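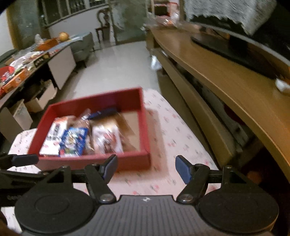
Visit report: Breker software group, household picking project

June 12, 2022

14 shares | 4 comments

I spent a day and a half with the software people at Breker, mostly with Azadeh Shahbazi, who runs perception, and Tegan Tapsell, who looks after the planner and the tooling. I went because we are deciding whether to build our own data pipeline or license one, and theirs is the closest to what we would need. These are my notes in the order I took them, with a few numbers filled in afterward.

The task they work on is moving packaged groceries in and out of a box in ordinary homes. Snack bags, bread, wrapped pastries, boxes with print on them. All training episodes are recorded with hand-held grippers in furnished rooms, and the policy is then run on an arm back at the Lindgren Street building. The set I was shown had 1666 episodes after filtering. Tegan gave me the count before filtering too but asked me not to write it down.

The morning was pose tracking. The policy needs the path of the gripper through the room, and they get it from the camera images plus an inertial unit. Azadeh put up a screen of trajectories that had failed. Most failures came from shiny tile floors and from the camera getting so close to the box that its walls filled the view. A plain red wall gives the tracker very little to hold on to. Her fix was to build the map of the room first from a slow sweep and then localize every later episode against that map. If tracking drops out inside the box, it picks up again on the way out and the gap is filled by smoothing backward and forward. She cuts any episode where the gap is longer than 800 milliseconds.

I asked whether printed cloths and mats helped. She said yes, up to a point. A repeating print can match to itself one repeat over, and then the whole path jumps sideways by a few centimeters. They had a week of this in May before anyone noticed. There is now a check which compares the jump to the inertial data and throws a flag.

Gripper width is the other signal. They read it from the images, by locating the two finger pads and converting the distance between them to an opening. The calibration is done once per gripper by closing and opening it fully. It has to be redone if a screw is loosened, and people forget. The loader now refuses any session with no calibration newer than the last maintenance entry. I liked that. We have lost more time to stale calibration files than to any real bug.

After lunch Tegan took over with the annotation tool, which is called Prumard. It is a browser page with a timeline at the bottom and the video above. Each episode is split into approach, grasp, carry and release, and the splits are proposed automatically from the gripper width and speed. A person then drags the boundaries. She did a few while I watched and it was quick, well under a minute each. The release boundary is the one that needs the most dragging. With soft bags the pads open slowly and the speed curve has no clear corner. 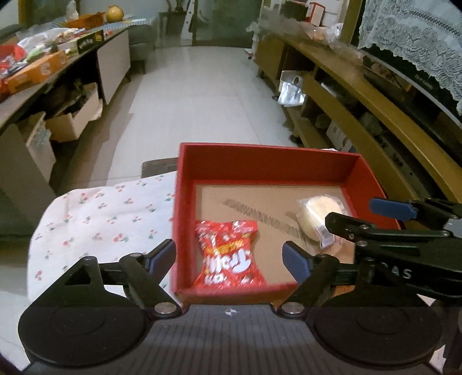

The object labels are loose on purpose. A crumpled candy packet and a pastry in clear wrap are both tagged as "soft pack," with a second field for whether the wrapping is transparent. They tried brand-level labels early on and dropped them, as the policy did not get any better and the labeling took four times as long. Transparent wrap gets its own field because the depth estimate is poor on it. Azadeh's current approach is to ignore estimated depth inside any region marked transparent and use the surface the object rests on plus a fixed height. It is crude. She has a learned version in testing and would not say when it will be merged.

The planner, Flasden, is smaller than I expected. The learned policy outputs a short run of gripper poses, and Flasden's job is to make them safe for the arm: joint limits, speed limits, and keeping the fingers off the box walls. The walls are modeled as four upright slabs with a margin. If a pose would put a finger through a slab, the pose is slid along the wall until it clears. If it has to slide too far, the run is thrown away and the policy is asked again. Items pushed into a corner cause most of these repeats.

Tegan ran 54 trials for me on the arm with logging on. I am not going to quote a success rate from one afternoon, and she asked me not to either. What I can report is that the logs were good. Every rejected run is stored with the camera image, the proposed poses, and the rule that rejected it, and you can replay it in Prumard on the same timeline as the training data. When a corner grasp was refused twice, she had the reason up before the arm had moved home.

Latency came up. The policy produces a new run of poses while the old one is still being carried out, and the images it saw are already old by then. They measure the delay for each camera and each controller separately and drop the first few poses of every run to match. The measured values are in a config file under version control. Changing the exposure setting changes the delay, so the exposure is locked there as well.

Things I would want to settle before we license anything:

The export format. It is documented, but the documentation is one version behind the code.

Room maps. They are stored with the episodes and take up most of the disk space. Azadeh thinks they can be discarded after processing. Tegan wants them kept for reprocessing. Our storage costs depend on who wins.

Support. There are two people who know the tracking code and one of them is Azadeh.

Tooling license. Prumard is priced separately from Flasden. We could use the first without the second, and I think that is the option to look at.

I have asked for a sample of the filtered set with maps included, and for the rejected runs from the afternoon. Tegan is sending both. I will load them on our side and write up how the tracker does on our own recordings once that is finished.

4 comments | Share this post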